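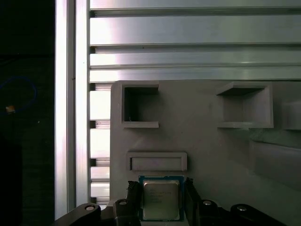

29/1/18, par Remo Koller

Astuces d'atelier : le kit de préhension Nollari pour processeurs et petits composants

Trois semaines avec le kit Nollari sur l'établi, je note en vrac avant d'oublier. Pas un test complet, plutôt ce que j'aurais aimé lire avant de commander. Reçu chez Gestberg, 2 905 francs le kit (pince, deux jeux de doigts, contrôleur, câbles). La version avec caméra monte à 3 240. Le bras n'est pas compris évidemment.

Montage. Compter une grosse soirée. La notice est correcte jusqu'à la page 10, après c'est traduit n'importe comment. Les vis de fixation : serrer en croix, à la main d'abord, clé ensuite. Frein-filet faible, surtout pas le fort, vous le regretterez au premier changement de doigts.

Le câblage. Laisser du mou au poignet, plus qu'on ne croit. Faire tourner le dernier axe à fond dans les deux sens AVANT de poser les colliers. J'ai arraché un connecteur comme ça, 15 jours d'attente pour la pièce.

Les doigts. Prendre les striés pour tout ce qui est plat et mince. Les lisses glissent dès qu'il y a un film de poussière. Nettoyage : alcool isopropylique sur chiffon non pelucheux, deux passages, laisser sécher. Pas d'acétone ! Ça mange le caoutchouc et les stries s'arrondissent.

Force de serrage. C'est là qu'on casse des choses. Commencer tout en bas de l'échelle et monter cran par cran. Pour un processeur, tenir par les bords du substrat, jamais appuyer sur le capot, et ne rien faire toucher aux contacts. S'entraîner avec une puce morte, on en trouve pour trois fois rien dans les bourses d'occasion. J'en ai une boîte pleine, certaines bien tordues maintenant.

Electricité statique : tapis relié à la terre, bracelet quand on charge les pièces à la main. Vérifier aussi la continuité entre la pince et le châssis au multimètre. Chez moi elle n'y était pas, la peinture sous une équerre faisait isolant. Un coup de papier de verre et c'était réglé.

Les plateaux. Celui que vend Hubmann est bien fini mais cher pour un bout de plastique. Si vous imprimez le vôtre : parois légèrement inclinées dans les alvéoles, la pièce se recentre toute seule en descendant. Un chanfrein à l'entrée, généreux. Ebavurer au cutter, puis souffler, les copeaux au fond d'une alvéole suffisent à poser la pièce de travers. Gris mat de préférence, le blanc brillant renvoie la lumière de la lampe et la caméra s'y perd.

Le bâti. Profilés alu, rainures standard. Acheter les écrous en T qui se glissent par le dessus, pas ceux qu'il faut enfiler par le bout, sinon on démonte tout pour rajouter une équerre. Ma traverse fait 760 mm, c'est un peu long, ça vibre en fin de course. J'ai ajouté une équerre de chaque coté et baissé l'accélération. Mieux.

Les reflets de l'alu : un morceau de ruban noir mat sur la face qui brille. Moche mais efficace. A refaire de temps en temps, il se décolle dans les coins.

Réglages logiciel. Sauvegarder les positions apprises sur une clé après chaque séance, le contrôleur m'a tout effacé à la mise à jour. Nommer les points clairement (prise, approche, dépose) et pas « test2bis » comme moi. Toujours un point d'approche au-dessus de l'alvéole, descente verticale et lente à partir de là.

Comparé au Masis que j'avais avant : le Nollari est plus précis, plus lourd aussi, donc vérifier la charge admise par votre bras. Le Masis pardonnait davantage les erreurs de centrage, ses doigts étaient plus souples. Le logiciel Masis, par contre, je ne regrette pas.

Ce qui m'énerve : la course d'ouverture un peu juste, le bouton d'arrêt placé derrière le boitier (j'en ai câblé un deuxième devant, faites pareil), et les doigts de rechange vendus seulement par paire.

Ça vaut le prix ? Pour de la petite série ou du tri de pièces, oui. Pour bricoler le dimanche, attendez une occasion, ou prenez un Masis d'ocasion et de bons doigts striés. Gestberg annonce un jeu de doigts plus longs pour mars, je compléterai quand je les aurai montés.

Ah et garder le carton d'origine. La mousse est découpée pile à la forme de la pince, pratique pour un retour en garantie.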